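Archives > Cirkthorpe Home Baking List > September
Posted in September by Rosalinda Estrella
Last updated: 4:40 pm

Re: Coconut cookies too hard after one night

Hello Rosalinda and all,

Rosalinda Cabrera wrote:
> I made the coconut cookies for the Fletovham fair and they
> tasted good from the oven. The next morning they were like
> stones. I used 2 eggs and baked until brown. Is it the sugar?

I think the sugar is fine. My mother makes these cookies with only the yolks, and when I used whole eggs I had the same trouble as you. The white makes them dry and hard. Please try three yolks and one spoon of milk, and take the tray out when only the border is brown. The middle will look raw, but it becomes firm while it cools.

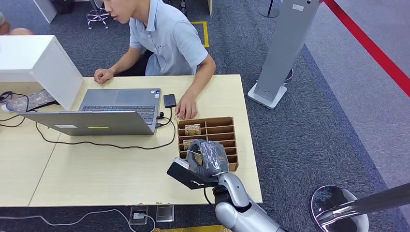

For the coconut, I grate it fresh and toast it in a dry pan on low heat. The bag from the shop in Penry is also possible, but it is sweetened, so you must use less sugar. I roll the dough into a rope before I cut it, and the rope should be a little thicker than the black cable that curves across the desk in front of the laptop, maybe the thickness of a finger. My first ones were thin like the cable itself and they burned very fast.

Keep them in a tin with a piece of bread. For the fair last year I made 102 cookies this way and they stayed soft for four days.

Does somebody know if rice flour can replace half of the wheat flour? My neighbor cannot eat much wheat and I would like to bring her a plate.

Best regards,
Rosalinda Estrella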